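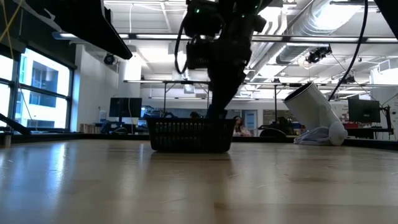 The Salt Clerk
A novel by Edeltraud Brandes

Paperback, 38 short chapters
Publisher: Walstead
Published: November 2024
Language: English
Status: in stock

Brullora is a port town that lives on salt. Lenz keeps the books at the weighing house, as his father did, and writes letters for neighbors who can't. When a woman asks him to answer a letter from a son she says she never had, he agrees, and then goes on answering after she tells him to stop.

The Salt Clerk is the third novel by Edeltraud Brandes and the first to be set outside the hill country of her earlier books. She worked on it for six years, with a long break after the first draft. The chapters alternate between Lenz's account and the letters themselves, which are printed in full and in the order he wrote them.

About the author
Edeltraud Brandes taught high school literature before she began to publish. Her first book was a collection of stories, Drultorow, followed by two novels. She also reviews fiction in translation.

Formats
The paperback has a sewn binding and flaps. A signed hardcover edition of 600 numbered copies is sold only through this site, with a limit of one per customer. There is no audiobook at present.

Ordering
Orders ship within 5 working days. Reading groups ordering 6 or more paperbacks get free shipping and a printed set of discussion notes. Damaged copies are replaced if you write to us within the month. Signed copies can't be returned.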